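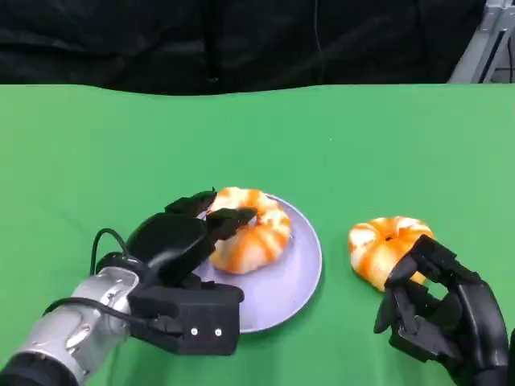
Robotic arm over a green tabletop, with a black cloth backdrop.

How to Find Out Who Is Behind a Petition or Campaign Group Before You Give

By Ghassan Kassab
Last updated 13/07/2021

If you sign one petition online you will very likely get a second one, and then a third, and by the end of the month somebody with a friendly first name is writing to ask if you could chip in a few dollars before midnight. I have signed a great many of these over the years (my wife says I would sign a petition against petitions), and I've given money to more groups than I can remember. Some of them did fine work. A few of them I still couldn't tell you a thing about.

What follows is the routine I use now. It takes me an evening with a pot of tea, less if the group is small, and you don't need to be an accountant or a lawyer to do any of it. It's written for groups based in the United States. If yours is registered somewhere else, the general idea holds but the paperwork will have different names.

What you'll need

A computer with a decent-sized screen, as the forms are miserable to read on a phone. Something to write on. The email, letter or web page that asked you for money, which you should save or print before you start, and I do mean before, as these pages get changed all the time.

Step 1. Get the full legal name

Scroll to the very bottom of the page, past the social media buttons, and look for the small gray print. You want the legal name of whoever is asking. It may be quite different from the name in the big letters! A campaign is often a project of some other organization, and the wording will say something like "a project of" or "a program of." Write down both names exactly as they're spelled, along with the mailing address.

If there's nothing at the bottom of the page, try these:

The privacy policy, which usually names the company or nonprofit that holds your information.
The terms of use.
The donation page itself, just above or below the button.
The receipt, if you have already given something.

When I was looking into a group that wanted to stop a road project near Nolton, the home page had a lovely name on it and no address anywhere. The privacy policy gave me a completely different name, and that was the one I was able to look up. It was a perfectly ordinary nonprofit, by the way. They just hadn't thought to put it on the front page.

Step 2. Work out what kind of organization it is

This matters more than most people think, so bear with me. There are a few common kinds you'll run into.

A 501(c)(3) is what most of us mean by a charity. Gifts to it are generally tax deductible. It can do some lobbying, within limits, but it can't campaign for or against a candidate.

A 501(c)(4) is usually called a social welfare organization. It can lobby as much as it likes in support of its purpose and can do some political work too. Gifts to it are generally not deductible as charitable gifts.

A political committee is set up to influence elections, and it reports to election authorities, either federal or state.

A business is a business, even when the website is full of sunrises and children. Some petition sites are run by companies. That's legal and it may be just fine with you, but the money you pay isn't a donation to a charity and you should know that going in.

Many larger groups have a (c)(3) and a (c)(4) side by side, with nearly the same name and the same staff. Look closely at which of the two your gift goes to. I once spent a whole evening reading the wrong one.

Step 3. Look it up with the IRS

Go to the IRS website and find the Tax Exempt Organization Search. You can search by name or by EIN, the employer identification number, and the number is much better if you have it. Names get shortened and abbreviated in that database in ways you would never guess. If your first try finds nothing, leave off "The" and "Inc." and try just the most unusual word in the name.

Once you find the entry, check whether it can receive deductible contributions and whether its status has been revoked. An organization that fails to file its yearly return three years running loses its exempt status automatically. That can be plain forgetfulness at a tiny group, and they can apply to get it back, but I hold on to my money until they have.

Churches are a special case. They generally don't have to file the yearly return, so you may find very little, and you'll need to ask them directly.

Step 4. Read the yearly return

Now put the kettle on again. Most exempt organizations file some version of Form 990 each year. Small ones may file the 990-EZ, and the smallest file a little electronic postcard called the 990-N that tells you almost nothing. The full form is long, and I promise you don't have to read it all. I go to the same places every time.

The first page has the mission, the total revenue and the total expenses, this year next to last year.

Part III says what they did, in their own words. I like to see plain activities here. "Raised awareness" all by itself makes me itch a bit.

Part VII lists the officers and directors, with pay. It also lists the highest paid outside contractors, and if a fundraising firm or a consulting company is there, this is where you'll spot it.

Part IX breaks the spending into programs, management and fundraising.

Schedule I, if there is one, shows grants made to other groups in this country. When a campaign mostly passes money along, this is the page you want.

Schedule L covers dealings with insiders, such as loans or contracts with a director's own company. Schedule R lists related organizations, and it's how you'll find that (c)(4) cousin I mentioned.

The return you're reading will probably be a year or two behind. Don't hold that against anybody. Extensions are common, and it takes time for the forms to be posted.

Step 5. Check with the state

In many states a charity has to register before asking residents for money. The registration office is usually part of the attorney general's office or the secretary of state's. Search your own state first, then the state in the group's mailing address. Some of these sites also post contracts with professional fundraisers, and those can be real eye-openers. A caller may be keeping a good part of each pledge and be doing it entirely lawfully.

While you're there, look in the business registry for the legal name from Step 1. It will usually tell you when the organization was formed and who its registered agent is. Please don't read too much into the agent's address. It's very often a service company that handles mail for a great many clients.

Step 6. Write and ask

I saved my favorite for near the end. Write them a short, polite email. I use something close to this:

Hello, I'm thinking of giving $300 to your campaign. Before I do, could you tell me which organization would receive the gift, whether it's tax deductible, and where I can read your most recent Form 990? Thank you for your time.

Exempt organizations have to let the public see their recent returns, so you aren't asking for a favor. The group in Rerthorpe that I've supported longest wrote back with the form attached and a nice note from the director. Another one sent me a fresh petition. I wrote again and got another petition.

Step 7. Keep a page of notes

I keep one sheet per group, and it doesn't have to be fancy. Mine for the Kornbridge river group reads like this:

Legal name and EIN: copied from the return
Type: 501(c)(3)
State registration: current
Petition says: 390 signatures, delivered to the county
Newsletter says: 136 signatures delivered
Asked about the difference: yes, in August
Their reply: first number included people outside the county

That reply satisfied me, and I gave. I also now look at my sheet when the renewal letter comes, so I'm not starting over from scratch.

If something looks wrong

First, give it a day and read it again. Mistakes on forms are common, similar names are very common, and it's a serious thing to accuse people of fraud in public. I got this wrong myself with a group on Pruitt Street, having mixed it up with another one of nearly the same name, and I owed them an apology and sent it.

If it still looks wrong, you can file a complaint with your state's attorney general or charity office. The Federal Trade Commission takes reports of fraud on its website, and the IRS has Form 13909 for complaints about exempt organizations. Send copies of what you saved and stick to what you can show. If you paid by card and think you were cheated, call the card company as well, and do that one first.

For a monthly gift you want to stop, cancel through the group's own page, save the confirmation, and then check your next 2 statements to make sure it took.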